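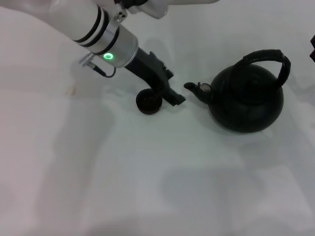 The tea table: a June gallery from Kevesberg

Welcome, and do come in! I promised the people who read our software notes that I would put up a gallery page once we had the new planner running at the table, and it is now June and I have run out of excuses, so at last you have one. It is a small gallery with a lot of writing attached. Florin Ursu told me that a gallery ought to have a line or two to a picture, and I did begin that way, but I have never been able to leave a caption alone, and the lines have grown into a set of notes on the pieces of code at work when the arm goes near the kettle.

If you are new, Kevesberg is where we sit, Skollitz is the motion planner, Otura is the part that looks at the table and decides what is on it, and Anghel is the little tool we use for replaying everything afterwards with a cup of something in hand. Costel Bălan wrote the first version of Skollitz and Florin looks after Otura. I look after Anghel, and this page.

The gripper between the cup and the kettle

I love this view, and I am putting it first in the notes as well as on the page. The fingers are partly closed and just above the table, with the little dark cup-shaped thing on one side and the tip of the spout on the other, and there isn't a great deal of room for either. For a planner it is a lovely awkward place to be. If you push the fingers one way you meet something short and round, and if you push them the other way you meet a long curved spout that belongs to a much bigger object, and a spout is just the sort of thing that gets lost when you try to describe a kettle with a simple shape.

The spout, or why we gave up on boxes

Our earliest model of the kettle was one big box. It was quick to write and it was safe, in the sense that the arm never went anywhere near the kettle at all, and you could watch it take the most enormous detours to reach a cup it could have nudged with its elbow. Costel then split the kettle into a body, a spout and a handle, each with its own shape and its own margin, and Skollitz began to behave like a sensible guest at a tea table. The margin around the spout is set to 5 millimetres at present. Florin would like it larger and Costel would like it smaller, and I have stopped bringing it up before lunch.

The handle

The loop over the top deserves a mention of its own. It stands nearly as tall as the silver collar on the arm, so any path that swings the wrist across the kettle has to think about it, and the space under the loop is a real puzzle. Is it free? You could put your own hand through a handle like that without a thought, but we mark the whole loop as solid unless the task is to pick the kettle up, in which case the planner is allowed to treat the gap as a gap. That switch lives in the task file, and I do mean to document it properly. (I have been meaning to since the spring.)

Black on black, says Otura

Have a look at how much of the picture is dark: a black gripper, a matte black kettle, a cup that is somewhere between brown and black. Now imagine being asked to say where one ends and the next begins. Against the pale tabletop the outlines are kind to us, but whenever the fingers pass in front of the kettle, Otura has to lean on what it knows about the arm. The joint positions tell it where the gripper must be, it draws that shape into its own view, and whatever falls inside is set aside as "us" and not counted as crockery. Before Florin added that step we had an afternoon when the software was quite convinced that the kettle had grown a second spout. It then planned round it very politely.

The lighter patch near the base of the spout is a favourite of mine. Small reflective bits like that used to come back as separate objects, tiny ones, hovering in a way no object should. Florin's rule now is that anything so small and so closely joined to its neighbour gets folded in, and the neighbour keeps its name.

Shadows and a smudge

The arm throws a broad soft shadow over the table, and there is a faint orange-brown mark on the left that you may not have noticed until now. I am fond of that mark. A white table sounds like the easiest background in the world, and then you sit with the replays and find that soft grey edges are wandering across it the whole time, and that a stain is a perfectly good dark blob if your threshold is generous enough. Otura asks for height before it will believe in anything. A shadow has none and neither has a smudge, so both are let go, and the cup, short as it is, stays in.

The price is that truly flat things are let go too. A coaster is invisible to us, more or less. If you are planning to use the code for anything involving coasters, please write first and I will be very glad to talk it over!

The last stretch down

Skollitz plans the big movements and then hands over to a much smaller controller for the final approach, and I think the handover is the part of the system I would show a visitor if I could only show one thing. The big planner thinks in whole paths from start to finish and is quite happy to take its time. The small one works in steps and does very little thinking, it simply corrects towards the latest position that Otura gives it, slows as it gets lower, and stops if the estimate jumps. We let the planner have 600 milliseconds to find a path, and if it hasn't found one by then it says so and the arm stays where it is. Costel was against the limit when I first asked for it. He wanted it to keep searching, and being the author he felt it would get there in the end, and perhaps it would, but I was the one standing beside the table waiting.

Choosing where to grip a cup

A short round cup looks as if it ought to be the simplest thing in the world to take hold of, and from every direction too, which turned out to be our trouble. When every direction is equally good the scoring has nothing to choose by, and the answer flips from one side to the other between updates, so that the wrist dithers. We now add a small reward for staying close to the previous choice, and a penalty for any direction that brings the knuckles of the gripper towards a neighbour. With the kettle sitting on the one side, the penalty settles things rather nicely. The code for it is 276 lines long, comments included, and a fair number of the comments are Costel arguing with himself.

Replays in Anghel

Everything you have read so far we learned by sitting down with Anghel and going back and forth over the same few seconds. It keeps the planned path, the path the joints took, and Otura's idea of the table, all on one timeline, and you can drag through it with the mouse. I keep it to 3,000 steps in memory at a time, and older ones go to disk. You can pin a note to any step, and the notes travel with the file, so that when Florin opens a replay in the morning he finds my questions from the evening before waiting for him in the margin. He answers them in capitals, but cheerfully.

The newest addition is a view that shows the margins as soft shells round each shape, and it has saved me a great deal of pointing at the screen. You can see at once where the shell of the spout and the shell of the fingers come near each other, and the colour deepens as they do.

What I am working on next

Notes that can be pinned to an object as well as to a step, so that a remark about the handle follows the handle. Costel is rewriting the way the margins are stored, and Florin has started on lids, with the idea that Otura should know a kettle's lid as a thing that can be lifted off. I shall put more pictures up when there is something to see. If you have questions about any of the pieces above, or you have met the second-spout problem yourself and solved it another way, do write to me at the usual address. I answer slowly and at length.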